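Recyclables bench, Oscombe site
April, started 9.40, kettle on at 9.41

Carrying on from the last entry, in which I said the sorting rules would fit on a postcard. They don't fit on a postcard. They are currently on the back of two delivery notes and the inside of a biscuit box lid, and Vanderleia Damasceno has asked whether I'd consider typing them up. I am considering it.

Stock first. The crate from the Brangate canteen came up with 73 pieces in it. Of those, 41 were drinks cans and the rest plastic bottles, plus a few clear things that had presumably once been bottles and had since lost interest. Tipped out the lot and weighed it in the blue tray: 982 g after taking off the tray. I took off the tray twice the first time and got a much more exciting number, now crossed out on the previous page. Please leave the crossing-out alone, it keeps me humble.

Three pieces still had liquid in them. One of these was discovered by sleeve. Canteen has been told again that "empty" is a state the drink has to reach before the crate does.

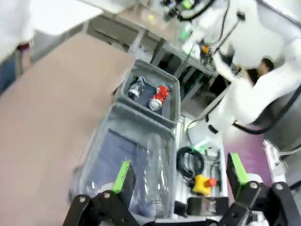
Bins

The grey ones are staying. I argued for the stiff crates last month and lost, and having now had a morning with the soft bins I will admit they are quieter. A can dropped in a crate makes everybody in the corridor look up. In these it makes a sort of polite cough.

Drawbacks, for balance:
They creep. Put three in a row along the table edge and by lunch you have a row with opinions. Masking tape on the table for the corners, to be redone whenever somebody wipes down.
They hold smells. The one that had the orange squash incident has been washed and is drying over the radiator, where it looks like a hat.
The rims are fat, so the cheap card clips ping off. Tavares found some clear holders that grip properly. I have stopped asking where Tavares finds things.

Labels

Spent far too long on this. First version said "Metal drinks containers (aluminium and steel)", in a type size that could be read by anyone prepared to climb into the bin. Second version had a little drawing. The drawing was of a can and three separate people thought it was a battery. 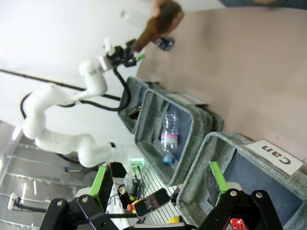 Wording is now as short as I can make it, one word to a card, large and bold. Vanderleia's view was that if a label needs brackets it's a letter. The end bin just says "Can" and I find I have nothing to add to it. The card in the next bin along can't be made out at all if you come at it from the side, even with a whole water bottle lying there as a hint, pink and white wrapper, pale blue cap and all. So: cards to be tilted outwards, or printed on both sides, or both. Also wondering about singular against plural. "Can" reads a bit like encouragement. Leaving it.

Caps on or caps off

The great question. Half the bottles arrive with caps, half without, and the Bravenus collection sheet manages to say both in different paragraphs. I rang. The chap on the phone said caps on, then said he'd check, then the hold music came on, and I can report that it is seven minutes long before it repeats. Caps on until I hear otherwise. Wrappers stay on too. I did peel one, out of curiosity, and spent the next hour with it stuck to some part of me.
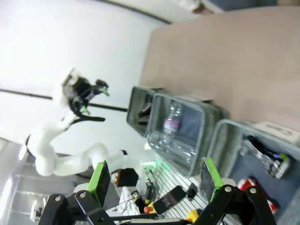 Caps on has the further advantage that nobody has to deal with a cap. Last time we took them off they went in a jam jar, and the jam jar went on the floor, and I was still finding caps under the filing cabinet at Christmas. If Bravenus come back and say caps off, I want a proper tub with a lid and I want it to be someone else's tub.

Strays

Things ending up in the wrong bin, in order of how annoyed I was:
Cans in with the bottles. Usually red ones, which you'd think would show up.
Bottles in with the cans. Mostly the small clear sort, which lie at the bottom and look like nothing much.
One teaspoon. Ours. Returned to the kitchen without comment.

Rule agreed at the bench: if you spot a stray, leave it till the end of the round and note it, no fishing about halfway through. I broke this rule at 11.15 and again shortly after.

Crushed ones

Need a decision on these. A whole can is easy enough: it rolls, you chase it, you put it away. A crushed one is any shape it likes. Some have been stamped flat, some folded, and some wrung in the middle by a person with something on their mind. I had put all of them down as "damaged", which Vanderleia said was unfair on the can, and she has a point, it's still a can. New columns on the sheet: whole, squashed flat, pinched. The pinched ones will stand up on their own if set down with care, and I have set several down with care, purely for science.

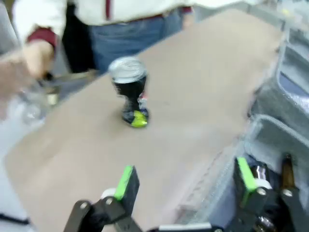
Black can, pinched at the waist, standing up on the table.

Crackly bottles to get the same three columns, though I've yet to meet one that would stay flat without sulking back out again.

To do
Type up rules (yes, all right)
Two-sided cards for the holders Tavares got
New tape for the bin corners
Chase Bravenus about caps, bring a book
Ask canteen for more bottles and fewer cans in the next crate, and nothing with squash in it
Take hat off radiator

Stopped 4.20. Bins emptied into the canteen crate for tomorrow, bench wiped, tape wiped off with it.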